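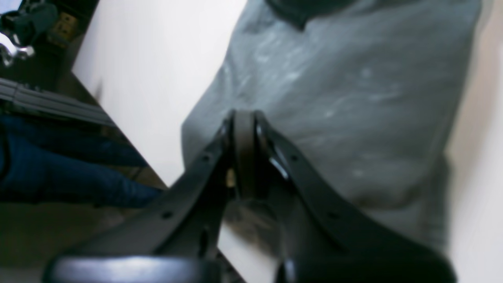 Black two-fingered gripper seen from the wrist, with gray fabric past the fingertips.

Plovville Cloth Trials

By Babak Safavi
First published December 2024

The Plovville Cloth Trials are a long-running comparison of grippers, cameras and arm controllers for handling clothes. They are run at the Darkgate workshop in Plovville, where pairs of robot arms are given garments to grasp, spread and fold. The trials are best known for the "crumple start," in which a T-shirt is dropped on a table and the arms have to deal with whatever shape it lands in.

Background

Cloth is a wonderfully hard material for a robot. A metal block keeps its shape when it is picked up, but a T-shirt bends, bunches, hides its own sleeves and slides away from a finger that arrives a little too low. Jenő Szűcs set up the first Darkgate table to find out how much of the trouble came from the fingers and how much from the software, a question that had kept coming up whenever he changed both in the same week. His rule from then on was to change one part at a time, and it is still the rule today.

Test setup

The standard test uses two arms over a white table, which makes dark clothing easy to pick out for the cameras. Each arm has its own gripper and can work alone, so one may hold a piece of cloth still while the other reaches for a hem. Operators can also run the arms in mirror mode, although this is mostly used for warming up.

A trial begins with the drop. The shirt may land as a tight ball, a long twist or a loose heap with a flap folded over the top, and the shape is left as it falls. 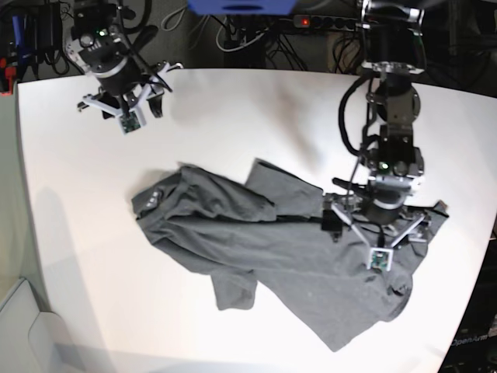 Pressing down on the cloth before closing the fingers is one of the most closely studied moves in the whole program. A light press lets the fingers slide over the fabric without gathering any of it. A hard press pins the shirt to the table, and the arm may then pull against its own weight. The sweet spot is narrow and shifts with the cloth, and finding it for a new finger shape is a real pleasure of the work.

Grippers and cameras

Flat fingers are good at pinching a single edge and tend to slip out of folds cleanly. Splayed fingers cover more ground and are more forgiving of a poor approach, but they sometimes pick up two layers where one was wanted. Rubber pads help with thin jersey and are a nuisance on fleece.

Cameras are compared in the same one-part-at-a-time way. A view from the wrist is superb for the last moments before contact, when a fold or hem has to be found between the fingertips. It is much less help in deciding which end of the shirt is which, and for that an overhead view is preferred.

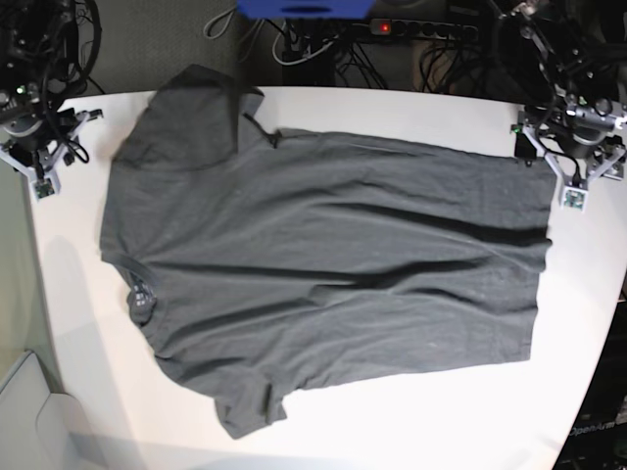 A dark gray T-shirt laid out sideways, with the neckline toward the left and a gripper on either side of the table.

Controllers

The older Salehi controller follows a planned path and checks position only. Its replacement, called Vosudgate, also reads the load on each joint and can ease off when the cloth goes tight. In a series of 2000 crumple starts shared evenly between the controllers, 1325 ended with the shirt judged flat enough to fold. Vosudgate had the larger share of these. Salehi remained the quicker of the two on shirts that landed nearly open, and it is kept in service for that reason.

Scoring

A shirt counts as flat when both sleeves are clear of the body and the hem can be reached by either arm. Small wrinkles are allowed. Sleeves with the end tucked under are still argued over, and the current practice is to log them separately.

Last updated: Monday, March 17, 2025

Contact | Copyright Darkgate | Back to top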